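**Sujet : Fonds Dlamini, inventaire en ligne mais cotes qui ne correspondent pas**

**mireille_arch**
Bonjour à tous. Je travaille sur les papiers de la famille Dlamini, dont l'inventaire a été mis en ligne en avril. J'ai demandé en salle la liasse 18 de la série C (correspondance commerciale) et on m'a apporté des quittances de loyer. Le magasinier a vérifié, c'était bien la cote demandée. Quelqu'un a-t-il eu le même problème ? Je ne sais pas si l'erreur vient de l'inventaire ou de la boîte.

**Tourne-page**
Même chose pour moi en série B. L'inventaire annonce 44 liasses et les boîtes portent une numérotation qui recommence à 1 après la liasse 27. J'ai fini par commander par numéro de boîte.

**jbaloyi**
Bonjour, j'ai participé au récolement avant la numérisation. Il y a deux numérotations parce que le fonds est arrivé en deux versements. Le premier avait été classé par Thulani Botha, à la main, sur des fiches. Le second était en vrac. Au moment de passer dans Imetti, le logiciel d'inventaire, les deux ont été fondus en une seule suite, mais les étiquettes des boîtes n'ont pas été refaites partout.

Il existe une table de concordance. Elle est en PDF, en annexe de l'instrument de recherche, tout en bas de la page. Il faut cliquer sur « Documents liés ».

Johannes Baloyi

**mireille_arch**
Merci, je l'ai trouvée. Ma liasse C 18 est donc l'ancienne C 31. Par contre la table s'arrête à la série D. Pour la série E (plans et photographies), il n'y a rien.

**jbaloyi**
La série E n'a pas été renumérotée, vous pouvez commander directement.

**Vieux_papier**
Je ne suis pas d'accord avec la façon dont ça a été fait. On ne fond pas deux versements sous une cote unique sans garder l'ancienne cote dans la notice. J'ai cité le fonds dans deux articles, avec les cotes Botha. Un lecteur qui voudra vérifier mes notes tombera sur autre chose. Une concordance en PDF, non indexée, au bas d'une page, ce n'est pas suffisant.

**jbaloyi**
L'ancienne cote est dans la base, dans un champ qui ne s'affiche pas côté public. J'ai demandé qu'on l'ouvre. Pour la fusion, le choix n'était pas le mien, mais je le comprends : des lettres d'une même affaire étaient réparties entre les deux versements.

**Vieux_papier**
C'est justement ce qu'un index sert à signaler. Le respect du versement, on l'apprend en première année.

**Tourne-page**
Sans vouloir relancer le débat, pour un lecteur ordinaire c'est plus commode d'avoir la correspondance à la suite. Avant il fallait demander deux boîtes et on n'avait droit qu'à une à la fois.

**sabine.k**
Question pratique, je profite du fil. Les images en ligne sont-elles complètes ? Je compte 477 vues pour le registre des délibérations alors que la notice parle d'un volume folioté jusqu'à 260. Cela devrait faire 520 pages.

**jbaloyi**
Les feuillets blancs n'ont pas été photographiés. Il y en a surtout à la fin. La visionneuse Cirari numérote les vues et pas les folios, donc il faut se fier au numéro inscrit en haut à droite du feuillet.

**sabine.k**
D'accord. J'avais cité par numéro de vue, je vais reprendre mes notes.

**mireille_arch**
J'ai reçu la C 31 ce matin, c'est bien la correspondance. Il y a une pièce datée de 1697, une copie d'acte, qui n'a rien à faire avec le reste et qui n'est pas dans l'inventaire. Je l'ai signalée en salle. Pour ceux qui viennent la journée entière : la salle ferme de 12 h 30 à 13 h 30 et le café d'à côté est fermé pour travaux, prévoyez de quoi manger.

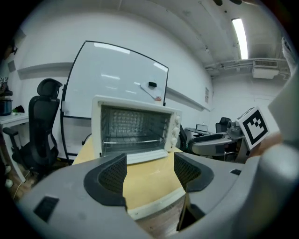 Je commande les trois liasses suivantes pour la semaine prochaine. Si d'autres pièces isolées apparaissent, je mettrai la liste ici avec l'ancienne et la nouvelle cote.

**Vieux_papier**
La copie de 1697 était connue. Botha l'avait sur ses fiches, avec un renvoi au fonds Enico, d'où elle provient sans doute. Les fiches sont toujours consultables à l'accueil, dans un classeur gris. Demandez-le, il n'est pas en libre accès.

**jbaloyi**
Je confirme pour le classeur. En revanche le renvoi au fonds Enico me paraît douteux, ce fonds ne contient rien d'aussi ancien. Je regarderai la fiche.

**Vieux_papier**
Regardez aussi le verso, il y a une note au crayon.

**jbaloyi**
Fiche vue. La note au crayon dit « Enico ? », avec le point d'interrogation. La provenance reste donc ouverte. J'ai fait ajouter la pièce à l'inventaire, en fin de liasse C 31 (ancienne cote), sans indication d'origine. Pour l'affichage des anciennes cotes, la demande est acceptée mais je n'ai pas de date.

**mireille_arch**
Merci à tous les deux. Je laisse le fil ouvert pour la série E.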